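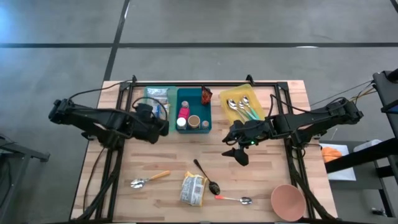 I've been promising a proper write-up of the sorting planner for most of the summer, and two people have now emailed to ask whether I'd given up on it, so let me sit down with my coffee and try to get it all out in one go. It's August 2022 and I finally have a version I'm not embarrassed to describe.

For anyone who is new around these parts, Purneck is the name of the little software stack I work on with Brenda Dobson and Josué Frota. It takes two arms on one table and a pile of ordinary household stuff, and decides which arm should pick up what, in which order, and where it should go. Spoons go with spoons, snack packets go with snack packets, and the jars and bottles have a tray of their own. A kindergartner would be done before we had finished launching the nodes (ask me how I know, my niece came to visit). But I've learned more from this one chore than from anything else I've worked on, and I'm still fond of it.

The first planner was about as simple as you can make one. Perception handed over a list of objects with a label and a pose, and the planner drew an imaginary line down the middle of the table. Left of the line belonged to the left arm, right of the line belonged to the right arm. I wrote it in an afternoon and was terribly pleased with myself. Then we put a spoon on the left side, and the spoon tray was on the right.

You see the trouble! The left arm would pick it up quite happily and then have to carry it all the way across, straight through the space where its partner was working. My collision checker did its job and said no. The left arm waited. The right arm, which wanted a snack packet over by the middle and needed to take it to the green tray on the far left, also waited. I have a log from that week where the two of them sat there being polite to each other for 246 seconds before I pressed stop.

Josué's suggestion was to stop thinking about where the object is and start thinking about the whole trip. So now each object gets a little cost for each arm, made up of the reach to the pick, the carry to the tray, and a penalty for how long the trip spends in the shared strip down the center. We call that last part the toll, and yes, it is called toll in the code, and yes, Brenda has asked me to rename it. The planner tries out assignments for all the loose objects at once and keeps the cheapest. Most of the time it finds that one arm should do a long carry while the other one stays busy on its own side with something short, and watching that happen for the first time made me clap out loud in an office full of people.

The shared strip itself is handled with a reservation, like a single-lane bridge. An arm asks for the strip over a window of time, and if the window is free it gets it. My early mistake was letting an arm hold the reservation from the start of the grasp until it was back home. Now it gives the strip up as soon as its last link has cleared the boundary plus a margin, and that one change took more waiting out of our runs than all my clever cost tuning put together. I'd spent two weeks on the cost tuning. Oh well.

Perception deserves its own post and Brenda may write it if I keep pestering her, but I'll tell you the part that touched my side of things. Shiny metal spoons are miserable for depth. The bowl of the spoon throws back whatever light it likes, and the point cloud comes out with a hole exactly where you'd want a surface. The black spoon is bad in a different way, and crumpled packets change shape so much that a template is hopeless. Brenda's answer was to give up on full poses for the spoons and fit only the long axis from the color image, then take the height from the plane of the table. The grasp goes on the handle, square to the axis. It's such a modest idea and it gets 95 percent of our spoon picks, measured over a set of 3624 attempts that Josué logged with a patience I do not possess.

Bowls are still a nuisance. When one is tipped a bit to the side, the rim we want to pinch isn't level, and if it's also sitting near the black rail at the edge of the table, half of the approach angles are thrown out before we've even started. The planner currently sends bowls to the end of the queue and hopes that the table is clearer by then, so there's more room to come in from the middle. I know, I know. It's on the list.

The other tool I want to mention is Skinton, our replay viewer, which started out as a debugging script and has grown into the thing I open first every morning. It lines up the plan, the reservations, and the joint states on one timeline, and you can drag back and forth until you spot the moment it all went wrong. If you take one piece of advice from this long ramble, please build your replay viewer early. I waited roughly 8 months and I'd love to have every one of them back.

Next up is replanning in the middle of a carry. If a packet slips out of the fingers, the planner doesn't notice until the arm has gone through the whole motion of placing nothing, very carefully, in the right tray. Checking the finger width during the carry ought to catch most of it. Josué has a branch going, and I'll report back once I've had a chance to break it.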